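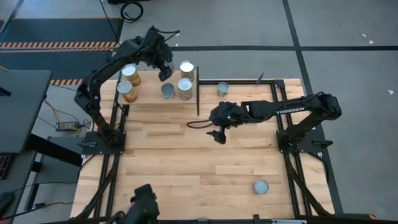 The Kivow Shelf Task is a student project in two-arm manipulation run by the robotics club at Collden Technical College. It was proposed by Soledad Sorensen, the club's faculty adviser, and began on 14/09/2020 as an extension of the Grurley introductory course.

Teams work with a pair of table-mounted arms and a raised shelf. Canned goods of different heights are moved between the shelf and the tabletop, with each arm assigned its own side. A run lasts 118 seconds. A can set down upright scores 5 points; a can that tips over scores none -- even if it is later righted. Contact between the arms ends the run.

Before a scored attempt, each team must record 60 practice runs under operator control. These are used to train the control program, which then works without an operator. The rules were revised the following March to allow short cans, which are harder to grip from above when taller ones stand close by.

The highest score under the revised rules is 61, reduced by a time penalty and held by the Esposito team.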